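Wistimby word lists

README, last touched 13 December 2022

What it is
Plain text word lists for spelling practice and for the crossword pages we put out at Loltelville. British spellings only. One word per line, lower case, no accents. 44 lists at the moment, more in February if the proofing gets done.

What's in the folder
lists/ the words themselves
dropped/ words taken out, with a short note on why
notes.txt odds and ends, not tidy

File names go topic, dash, level. So kitchen-2.txt is kitchen words, second level. Weather has no level 1, don't go looking for it.

Where the words came from
Mostly typed up from old Cabrera workbooks (the topic headings are ours, not theirs). The sea and boats lists came out of Plutero, exported as a spreadsheet, then cleaned by hand. Around 20 words in those still look odd to me. Marked with a question mark at the end of the line, strip it before printing.

Known problems
- "grey" is in colours twice. Will fix.
- plurals not consistent, farm has sheep and sheeps (!!)
- level 2 of tools is too hard, needs splitting in 2
- some files have Windows line endings, some dont
- hyphens: left in for the spelling sheets, a pain for the crosswords. No good answer yet 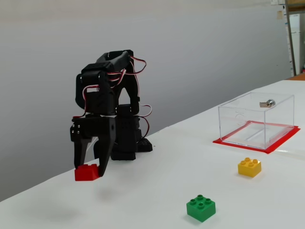

Adding words
Check dropped/ first. Keep alphabetical order. No brand names, no place names, nothing under three letters. If a word has two accepted spellings put the shorter one in the list and the other in notes.txt. Please don't re-sort the whole file with a spreadsheet, it ate the word "true" last time and turned it into capitals.

Use
Free for classrooms and clubs. Print as many as you like. Credit Wistimby somewhere on the sheet, small is fine. Not for resale.

To do
sort out hyphens
musical intruments list, half typed
audio?? probably not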